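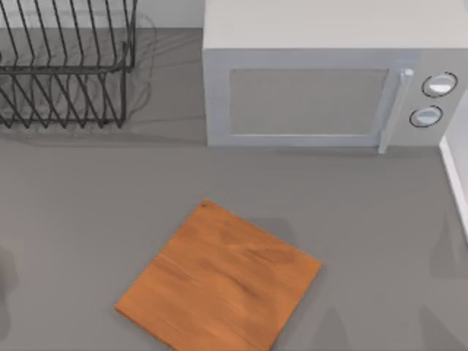

Wire dish racks: keep or ditch?

hamon_kitchen
Redoing my counter layout in July and I love my black wire rack, but it eats the whole corner next to the microwave. Anyone gone without?

AssuntaF
Keep it! Tall slots are the best thing ever for plates. I had a roll-up mat over the sink for 4 months and everything slid around.

ekpo53
Disagree. I ditched mine and got 16 inches of counter back - that's a whole cutting board! Towel dry as you go, it takes no time.

AssuntaF
No time if you cook for one, maybe. There are five of us here and a soup habit :)

Olumide A.
Team rack, but move the microwave. Mine went up on a shelf and I now have room to roll out dough. So happy with it.

hamon_kitchen
Ooh, a shelf. Has anyone gone with matte gray for the counter itself? I'm this close to ordering.
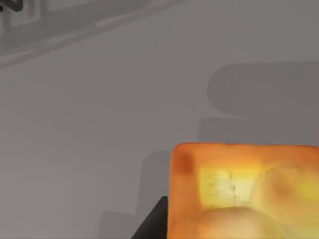

Matte gray with something orange on it

ekpo53
OK, gray with orange is gorgeous. I take back my vote for white.

Olumide A.
Still prefer butcher block, but do it! Measure the microwave door swing before you put up the shelf.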